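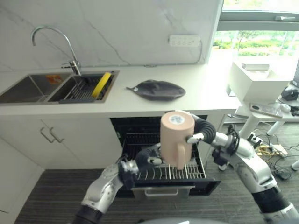 Sink run, open dishwasher drawer and window table, unit 15.

Kitchen and wet-area checklist, unit 15, Tivville House
Posted in October by the Szewczyk Lettings inspection desk

This site uses cookies to remember your settings. Accept / Manage choices

The form is the standard Anetitz one, revision 66. I have kept its wording and put my comments after each line. Ratings are Pass, Watch or Fail. The form has no box for "can't tell", so I have written it in where I needed it.

1. Sink and tap secure, basins free of damage
Pass. Double stainless basin, tall gooseneck tap between the two. I pushed the tap and it stayed put. The form wants "free of damage", and no steel sink in a let flat is ever free of scratches, so I have read that as "doesn't leak".

2. Cleaning items stored away from food-contact surfaces
Watch. The yellow sponge was lying across the dish rack in the right basin. Dark scrubbing side, the sort that holds on to everything. Clean plates are meant to go on those bars. The tenancy pack says sponges are "stored hygienically" and I'd like to know where, as I found no dish or hook for one.

3. Basins empty when not in use
Watch. Rack in the right one, a small orange and white item at the back of the left. A label or a packet, it makes no odds, it wants lifting out before it finds the waste.

4. Worktop clear within arm's reach of the sink
Watch. A dark grey fish-shaped pouch was flat on the counter to the right of the sink. It is fabric and slightly wrinkled. Fabric beside a sink gets splashed sooner or later.

5. Sockets at a safe distance from water
Can't tell. There is a white socket strip on the splashback, right of the sink, with a thin cable down the wall from its right-hand side. The last report gives this a Pass with no measurement next to it. A pass without a measurement is a guess. Measure it and write the figure down, then have an electrician look at the fixing.

6. Dishwasher drawer closes fully and is kept closed
Watch. Open at the time of the check, with the rack and its upright tines showing. An open drawer at shin height, dark front, dark striped carpet under it. I have tripped over better-lit ones. Tenants to shut it after loading.

7. Floor covering suitable for a wet area
Fail. Carpet, up to the dishwasher. The supplier's sheet (Flilutik, product 3661) calls it "suitable for all rooms". I don't believe that, and I would want to see what they tested it with. Lift a corner by the dishwasher and look at what is under it before the next let.

8. Cupboard doors and handles sound
Pass. White doors, silver bar handles, nothing loose.

9. Trailing leads and extension blocks
Fail. Black and white cables are in a tangle on the floor under the window table, along with a power strip and a yellow and white bundle of cords. The landlord's note says "cable tidy fitted". I saw no tidy. Get the leads up off the carpet, and unplug whatever has no use — half of it, I'd wager.

10. Table by the window stable under load
Watch. The legs are slim and there is a white boxy unit standing on top, plus a mouse and other small items. It stood steady. I still wouldn't lean on it.

Actions 5, 7 and 9 are logged under job 923. Please don't close them on the strength of an email saying "all sorted" — send the measurement for 5 and a photo for the other two.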